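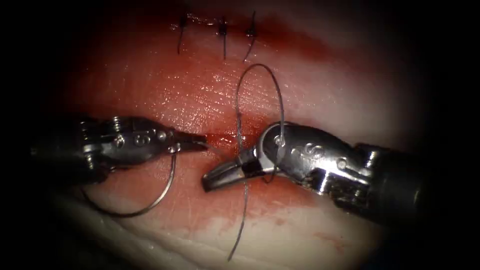 Two wristed instruments over the wound line, three knots tied above.

Datasets > Suturing > Gough > README

Gough suturing set: notes for equipment planning

This folder holds the recordings and the cost sheet used to plan the second Gough bench at Gosilness. The sheet was put together by Golnar Kermani in May. Igor Jireš looks after the recordings. Read it before ordering anything, as several lines depend on each other.

What is in the folder

- recordings/ has 60 clips of interrupted suturing with two arms
- costs.csv has one row per item, with supplier, lead time and unit price
- lives.csv logs the uses of each instrument
- stills/ has the pictures on this page

Instruments

Needle drivers are the largest running cost. We budget for 50 uses per instrument and then retire it to practice work. Left and right are logged separately, so please don't swap them between arms without changing the entry in lives.csv. Order in pairs. Trurkora will sell singles, but delivery is charged per parcel and the saving goes.

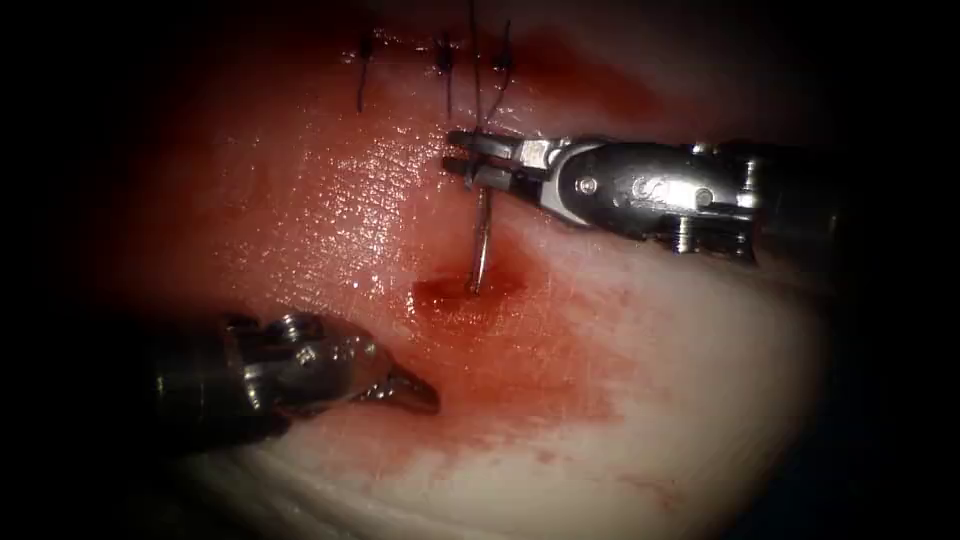 Needle in the tissue, thread held in the right jaws.

Tissue and thread

Tissue is bought by the tray and doesn't keep, so it should be ordered against booked bench time only. Thread and curved needles come together in boxes and can be stocked. Last year's sheet put both under "sundries" and the line ran over by the second month. They now have a row each.

Leave room for waste. A dropped needle or a short tail usually means opening a new packet, and the packet count in costs.csv includes these.

Arms and service

The second pair of arms is quoted by Piver as a lease. The service visit is 3781 pounds a year and is not part of the lease price. It needs its own purchase order. Delivery is 60 days from the order, and the bench has to be bolted down before the arms arrive.

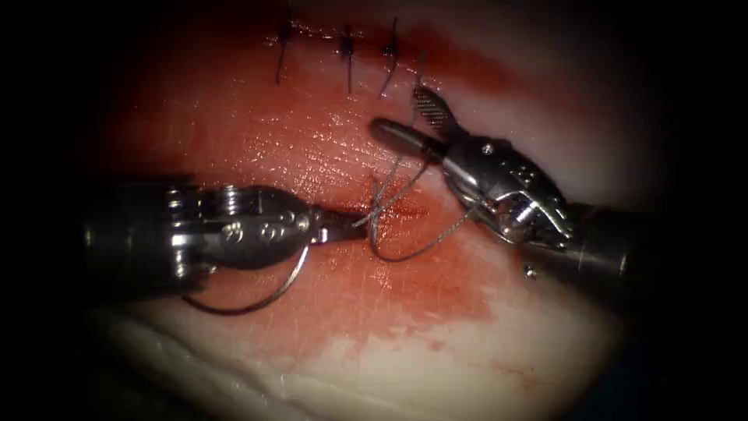
Thread looped between the two instruments during a tie.

Known gaps

- No price yet for a spare light source
- Cleaning time is not costed
- Some early rows in lives.csv have no arm recorded
- Prices are without VAT

Changes to costs.csv go through Golnar. For missing or damaged clips, write to Igor with the clip name.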